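Septiembre de 2020

Segunda semana buscando piso y ya tengo la libreta por la mitad. Apunto todo porque si no se me mezclan las visitas: cuál tenía el baño sin ventana, en cuál pedían dos meses de fianza, cuál era el de la escalera estrecha.

Por la mañana he ido a la oficina de Wróbel, la inmobiliaria que está al lado de la farmacia. Han cambiado el mostrador de sitio y ahora hay que esperar fuera, de uno en uno. Me han enseñado tres fichas. La primera la he descartado allí mismo, un bajo interior. La segunda es un cuarto sin ascensor en la calle de las tapias, y la tercera es la que me interesaba, la de Gavudia.

Gavudia es la urbanización nueva, detrás del depósito de agua. Nueva es un decir, las obras empezaron hace tiempo y pararon en abril, con todo lo demás. Ahora han vuelto. Son 124 viviendas en total y por lo que he entendido la primera fase está entregada y la segunda va con retraso. En el folleto pone «hasta 30 meses para pagar la entrada», pero he preguntado y eso solo vale para los pisos de tres dormitorios. El mío, si acaba siendo mío, sería de dos.

He ido a verlo a las doce. Portal 9, segundo piso. La cocina da al patio y el salón a la calle. El salón me ha gustado, entra bastante luz y cabe la mesa grande sin tener que pegarla a la pared. El dormitorio pequeño es pequeño de verdad. He medido con el metro: la cama cabe, el armario no, o cabe el armario y la cama se queda debajo de la ventana. He hecho el dibujo en la página de atrás. El suelo es laminado y en el pasillo hay una pieza que suena al pisarla. Me han dicho que lo arreglan antes de firmar. Lo he apuntado con la fecha prevista, por si acaso.

Para reservar piden 1.000 euros, que se descuentan luego del precio. Si me echo atrás por mi cuenta los pierdo. Si el banco no me da la hipoteca los devuelven, pero tiene que figurar por escrito, y en el modelo de contrato que me han dado no figura. He llamado desde la calle y me han dicho que lo añaden sin problema. Hasta que no lo vea añadido no pago nada.
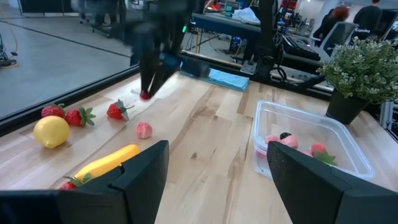
La fresa, sobre la mesa de madera clara.

He comido tarde, en casa, arroz de ayer. Después he estado con las cuentas. Con lo que tengo ahorrado llego a la entrada y a los gastos de notaría, pero me quedo casi sin margen para muebles. La nevera me la llevo. La lavadora tiene muchos años y no sé si aguanta otra mudanza. El sofá lo dejo aquí, ya lo hablé con el casero y le parece bien.

A las cinco he visto el otro, el de Surkovier. Es el edificio antiguo de la esquina, el del portal con azulejos. Este lo lleva otra agencia, Grurnar, que trabaja más con alquileres. Techos altos, puertas buenas, ventanas malas. Se oye el autobús como si pasara por el pasillo. Es más barato que el de Gavudia y está a diez minutos andando del trabajo, pero habría que cambiar las ventanas y toda la instalación eléctrica. El cuadro de la luz es de los de antes. También hay una derrama pendiente por el tejado y no han sabido decirme la cantidad. He pedido el acta de la última junta y me la mandan por correo.

No me he decidido. El de Surkovier me gusta más por dentro y el de Gavudia me conviene más. Si pienso en el invierno, me quedo con el nuevo. Si pienso en ir andando a todas partes, con el viejo. En el nuevo dependería del autobús, y el último sale a las diez menos cuarto.

Por la noche he ordenado los papeles en dos carpetas, una azul y una verde. En la azul he puesto el plano, el contrato de reserva y la hoja de calidades. En la verde solo hay una nota simple y mis apuntes.

Pendiente: llamar al banco a primera hora, preguntar por los gastos de comunidad de los dos, pedir presupuesto de ventanas, comprar pilas para el metro láser. Y volver a Gavudia por la tarde, a ver cuánto sol queda en el salón a las siete.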